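Home Papers Methods Data Contact

Last updated 9/15/25

3. Cell setup and upkeep

3.1 Layout

The Dondideck cell consists of two arms facing a shared maple-coloured bench, with the bases on the near side. Both arms carry a parallel gripper, and in the work reported in this section the finger sets were changed according to the tool being held. The task is ring finishing: one arm presents or places a small green part, the other works with a hand tool, and a lime-green ring stays on the bench between them. Tools were bought from ordinary hardware shops and were not altered for the robot.

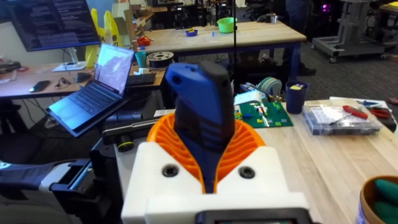
Figure 4. Rotary tool held upright in the orange ribbed fingers, wrist view.

The orange fingers are soft enough to close on a rounded tool body without a fitted insert. They are also the part that needs the most attention. A finger set was replaced after 85 hours of closed-grip time or when a rib split at the root, whichever came first. The countersunk screws in the housing were checked at each change and again the next morning. In June two of them had backed out far enough to let the housing rock, and the wrist calibration from that week was discarded.

3.2 Two-arm clearance 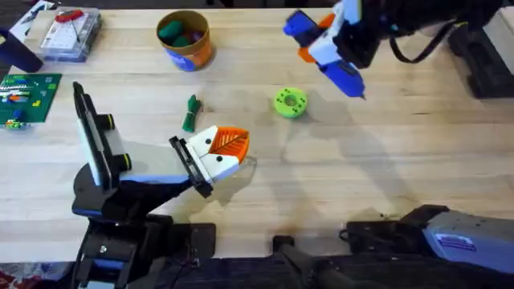
(4 min read)

With a blue handheld tool in the right gripper, the reach of the nozzle has to be added to the collision model by hand. We measured it from the finger pads to the tip and entered it in Andier, the planning layer used throughout. The ring is set down between the two grippers and neither arm is allowed to cross its centre line while the other is moving. Cables on both arms were given a little slack at the wrist. Tying them tightly caused intermittent dropouts, and we spent several days blaming the bus adapter before we found it.

The open canister at the back of the bench is a fixed landmark in the model. If it is moved, the approach path has to be taught again.

3.3 Wrist camera

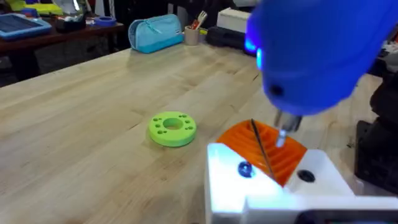
Camera calibration was repeated every 28 runs, and after any contact hard enough to trip the force limit. The routine is short and needs no target board. The ring itself serves, with its large central opening and the clusters of small holes in the top face giving enough edges to fit a pose against light-coloured wood. Fits with a residual over the threshold were rejected and the arm was sent back to its start position. Glare from white printed parts close to the lens was the usual cause of a bad fit — lowering the exposure fixed most cases. Over the full period the log holds 2,486 accepted fits.

3.4 Plain fingers

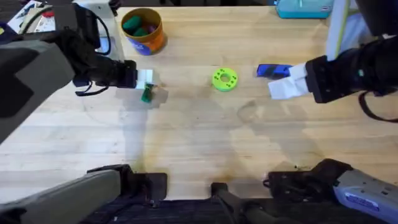 By the Radebe Cell Group

White fingers were used for the small pieces. They hold a dark green peg and are quicker to clean than the ribbed type, but they will mark a soft part if the closing force is left at the tool setting. Force is stored with the finger set in Andier, so the operator selects the set by name and does not type a value. The pads were wiped down with alcohol at the end of each shift. Worn sets were kept for comparison, labelled with the date they came off.

Swapping a set takes 8 minutes, most of it spent re-zeroing the gripper. We did not attempt an automatic changer. The Sornard coupling we looked at would have added length at the wrist and cut into the clearance described in 3.2.

Related items
Andier planning layer: release notes
Sornard coupling: bench measurements
Wear in printed gripper fingers
Dondideck cell: parts list and drawings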